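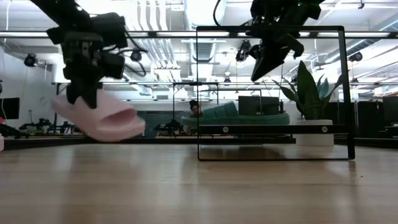
A light pink slide sandal with a wide strap, held just clear of a glossy wooden tabletop.

How to clean and store one-piece slide sandals

Written by Mutua Mollel for the Trallgate household care pages. Last revised July 3, 2021.

Scope

These instructions cover slide sandals with a moulded footbed and a broad strap over the instep. They apply to pale colours in particular, where grey marks in the footbed show early. They do not apply to leather, suede, cork or anything with a stitched fabric lining. If the strap is glued or stitched on as a separate part, follow the procedure but skip the soaking stage.

Allow 12 minutes of handling per pair, plus drying time.

What you need

A washing-up bowl large enough to take both sandals flat
Washing-up liquid, unscented if you have it
Bicarbonate of soda
A soft nail brush and an old toothbrush
Two cotton cloths, one of them white
A drying rack or a folded towel
A sheet of plain paper

The Strobel nail brush is the one I use. The bristles are trimmed flat and do not splay at the edges after a few months. Any brush of the same stiffness will do. Avoid washing-up sponges with a green scouring face, which leave fine scratches in a smooth footbed, and the scratches then hold dirt.

1. Check the material

Press a thumbnail lightly into the underside of the heel. Foam gives and comes back slowly. Solid rubber barely moves. PVC is firmer again and usually has a slight shine. The cleaning is the same for all three, but foam must be kept well away from heat and PVC should not be left touching a varnished surface for long periods. The plasticiser can soften the varnish and leave a dull patch the shape of the sole. Put paper down before you set sandals on a polished table.

2. Remove loose dirt

Knock the soles together outdoors. Work along the tread with the dry toothbrush, heel to toe. Small stones lodged in the grooves should be pushed out from the side with a cocktail stick. A metal point will tear the tread.

Do not wet the sandals until the grit is out. Grit carried into the bowl ends up on the footbed.

3. Wash

Fill the bowl with lukewarm water, hand hot at most. Add one teaspoon of washing-up liquid to 2 litres of water. Submerge the sandals and leave them for five minutes. They will float, so weigh them down with a plate.

Scrub the footbed with the nail brush in small circles. Most of the dirt sits under the ball of the foot and in the toe hollows. Turn the sandal and do the underside of the strap, where it meets the footbed on each side. Those two corners are the part usually missed, and on a pale sandal they go yellow first. The toothbrush reaches them if you hold the strap open with two fingers.

Change the water before the second sandal if it has gone grey.

4. Treat marks

Mix three parts bicarbonate of soda with one part water. Spread the paste over the mark, leave it for ten minutes and rub it off with the white cloth. Repeat once. If there is no change after the second go, the mark is in the material and further rubbing will only dull the surface.

Scuffs on the edge of the sole often come off with a white pencil eraser. Test it on the heel first.

Dye transfer from dark socks or jeans is harder. The Liltura stain bar shifted some of it on my own pair - perhaps half - and did not affect the pink. Do not use bleach. It turns pale pink foam a patchy orange.

5. Rinse and dry

Rinse under the cold tap until the water runs clear and the footbed no longer feels slippery. Soap left in the footbed makes the sandal dangerous on tiles.

Shake off the water, wipe with the dry cloth and stand each sandal on its side on the rack. Leave overnight in a room with some air movement. No radiators, tumble dryers, hairdryers or direct sun. Foam sandals left on a hot windowsill can lose a full size.

6. Store

For short gaps between wear, a shoe rack is sufficient. For winter storage, use a box. The inside length should be at least 20 mm more than the sole. For most adult sizes a box 270 mm long is too tight, so measure the sole before buying. A child's or small adult's pair with a 225 mm sole fits in that box without bending.

Place the sandals sole to sole, heels at opposite ends, with the sheet of paper between them. Put a loosely rolled cloth under each strap. This keeps the arch of the strap, which otherwise flattens if something is stacked on top. Tondex boxes have a vented end panel and suit this well. In a lidded plastic box without vents, leave the lid on the first notch only.

Do not store pale sandals against printed card, newspaper or dark rubber. All three can transfer colour.

Pairs put away in December should be looked at once before spring. Check for a tacky feel on the footbed. If there is any, wash again as in step 3 and change the paper.

How often

Worn daily indoors: every two weeks
Worn at a pool or on a beach: rinse the same day, full wash weekly
Worn in the garden: brush after each use, wash when marked

Replace the pair when the tread under the ball of the foot is smooth, or when a split appears where the strap joins the sole. Glue does not hold at that point.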